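The robot that checks its own eyesight

At Jindbridge, a small software team is trying to make wrist cameras admit when they have nothing useful to say

By Florencia Núñez

The arm had stopped again. It was a quarter past ten in the morning and Đức Mai was reading a log file with his chin on his fist. The last line said that the planner had asked for a position, the tracker had given it one, and the two had disagreed by more than the width of a hand.

"It thinks it's moved," he said. "It hasn't moved."

Mai works for Dollow, a company in Jindbridge that writes control software for other people's robots. It doesn't build any hardware. Its main product is Kettani, a program that sits between a robot's camera and its motors and works out where the gripper is in relation to the things around it. Customers use it for loading shelves, emptying bins and sorting returned goods.

For most of that work the camera is mounted at the wrist, near the gripper. The view is close and it travels with the hand, so the robot can see what it is about to pick up. It also means that every turn of the wrist changes the view completely. A fixed camera on a pole sees much the same room all day. A wrist camera may see a box, then the floor, then a wall, in a couple of seconds.

Kettani finds its way by picking out small, distinct points in each picture and looking for the same points in the next one. A printed label gives it plenty. So does the corner of a shelf. Trouble starts with surfaces that have a great many points which all look alike.

Milagros Quiroga, who leads the perception group, keeps a folder of these failures. It holds 1,566 stills, all from runs in which the tracker was confident and wrong. She started it in March, after a customer's arm put a carton down in mid-air.

"We'd been treating every match as good news," she said. "More matches, more confidence. On a speckled surface you can get hundreds of matches and a lot of them are to the wrong speck."

The group's answer is a piece of code called Kidley. It runs before the tracker and gives each picture a score. It looks at how different the points are from one another, how much of the view is taken up by the robot's own gripper, and how much is lost to glare. If the score falls below 25, Kettani stops using the camera and falls back on the joint sensors until the view improves.

Emiliano Ledesma wrote the part that deals with the gripper. It sounds simple, he said, as the software knows the shape of the hand and where it is mounted. In practice the edges of the gripper are some of the sharpest in the picture, and they never move relative to the camera. A tracker that locks on to them will decide that the robot is standing still. Ledesma's code masks them out, along with a margin that took him several weeks to settle on.

Glare is harder. A bright reflection has a clear outline and looks like a good landmark, but it slides across a shiny surface as the camera moves.

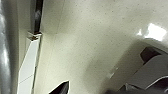
What the score leaves out

A still with fine dark specks across a pale surface, a patch of near-white glare and a corner full of gripper housing loses marks on all three counts. The long edges at the left, including a bright white strip, are worth keeping. A straight edge can tell the software a good deal about how the wrist is tilted, even if it says little about how far along the edge the camera has travelled.

Kidley doesn't yet know that. It treats a picture as usable or not, and Quiroga would like it to be able to say "trust the tilt, ignore the rest". A version that does so is running on one test arm. It was tried on 3,830 recorded moves over the summer, and in 116 of them it still let a bad estimate through.

Abelardo Zapata, who runs the planning side, isn't ready to ship it. His planner has to do something sensible with half an answer, and for now it mostly slows down. Customers notice slow arms. One has already asked whether the new check can be switched off, and Zapata said no.

By the afternoon Mai had found his fault. The mask for the gripper had been loaded for the wrong hand, a narrower one, so a strip of the real gripper was being read as part of the room. He changed one line in the settings, sent the arm back to its starting position and began the run again from the first move.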